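Home | Projects | Open Calls | People | Contact

Equipment Planner (part time, 12 months), Brernbridge

Pitura is looking for someone to tell us what we can afford. We have had our suspicions since May.

You would own the purchasing plan for our tabletop manipulation work: arms, grippers, spares, and the cables everybody forgets until the invoice.

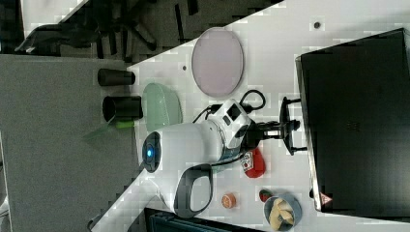

The small purchases limit is $500. Anything above it goes to Nerys Foulkes, who will ask why, and then ask again.
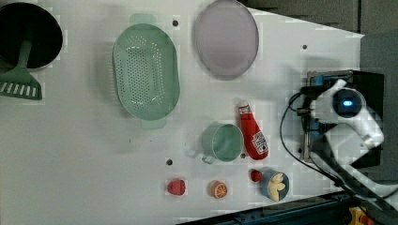 You should be able to read a supplier quote without sighing out loud. Experience with service contracts helps. A degree in robotics doesn't, much. 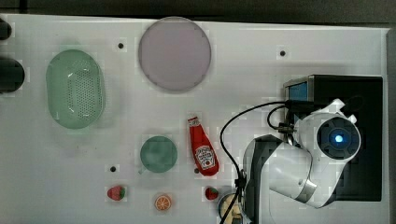
Props have their own budget line, currently $300 a year, and it is the only one we have ever kept to. Arms are priced in one universe and toys in another. A toy strawberry and a ketchup bottle get the same asset form as the arm, and you are welcome to fix that.

You would report to Rhodri Rowlands and share an office with the Zerkwood project, who are quiet.

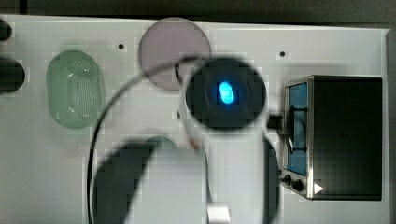

Send a resume and one page on the worst purchase you ever signed off to Tudur Jenkins by September 10, 2025. Names of vendors may be changed.

Recent calls
Bench Technician, Arellano
Study Participants, Zerkwood
Stores Assistant, Brernbridge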